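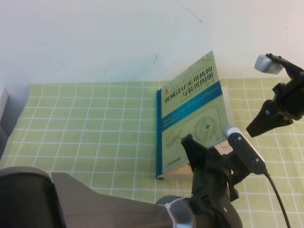

In Defense of the Book You Will Never Finish

My grandmother kept a seed catalog in the bathroom, a medical encyclopedia under the phone, and a guide to the knots of the merchant marine on top of the refrigerator, and as far as I know she never read any of them from the front to the back. She had never been to sea. If you asked her about the knots she would say that a person ought to know where to look, and then she would get it down and the two of us would stand in the kitchen with a length of clothesline making a mess of a bowline.

I have been thinking about her this February because my town library, here in Brumstead, is thinning out its reference room. I want to be fair about this. Josiane Mallet, who runs the place and has been kinder to me over the years than my overdue record deserves, showed me the list herself, and it came to 3,239 titles. Most of them hadn't been opened in a very long time. The roof needs work, the teenagers need somewhere to sit, and I like teenagers, I raised a couple. I don't believe anybody is doing anything wicked. But I went home with a heavy heart all the same, and I'd like to try to say why.

The argument for letting these books go is that everything in them can be looked up. And it can! I look things up all day long. Last week I looked up how to get candle wax out of a wool rug and had my answer before the kettle boiled, and it worked, more or less (there's a shadow if you know where to stand). What I can't do with a search box is wander. I have to arrive already knowing my question, and the older I get the more I notice that my best questions came to me while I was hunting for something else, usually a page or two too far along.

My neighbor Terence Whitlock spent his working life repairing looms and then anything else with a moving part, and he owns a fat old handbook of mechanisms, 400 pages of cams and ratchets and linkages with hardly a paragraph of prose among them. I borrowed it once when our garden gate wouldn't latch. I never did find a gate latch. I did find a drawing of a thing that turns a steady spin into a stop-and-go motion, and I sat on the back step looking at it until supper, moving my fingers around like a lunatic, until I finally saw how it went. I have had no use for it since. I think of it maybe once a month, and it cheers me up every time.

Somebody drew that. I mean somebody sat down with a pen and decided that a stranger ought to be able to understand it, and then did the next one, and the one after that. There's a kind of generosity in a reference book that I don't find in many novels, much as I love novels. It doesn't ask for your whole attention or mind being left for ten years. You can come to it rude and hurried with grease on your thumb, and it will give you what it has.

Terence, I should say, disagrees with me about nearly all of this. He thinks I'm sentimental, and he says half the tables in his handbook are out of date and a man could hurt himself. He also won't sell it. I offered him 70 dollars last summer and he laughed so hard he had to put down his coffee.

So I suppose I'm asking for something rather small. I'd like every library, and every house that can spare the room, to keep one shelf of books that don't have to earn their place by being checked out. Bird guides for countries we won't visit. Grammars of languages we can't speak. Somebody's complete survey of bridges. My niece Evie Entwistle keeps a Portuguese cookbook she can't read a word of, and she has made two dishes out of it by guessing from the numbers, and one of them was very good.

Josiane has said that anyone who wants something from the list can come by before it goes to the sale, and she'll set it aside with your name on a slip. I've put in for the atlas of inland waterways and a dictionary of hat making terms. My husband has asked where exactly I plan to put them. The top of the refrigerator is free, as it happens, apart from the bread machine, and we hardly ever use the bread machine.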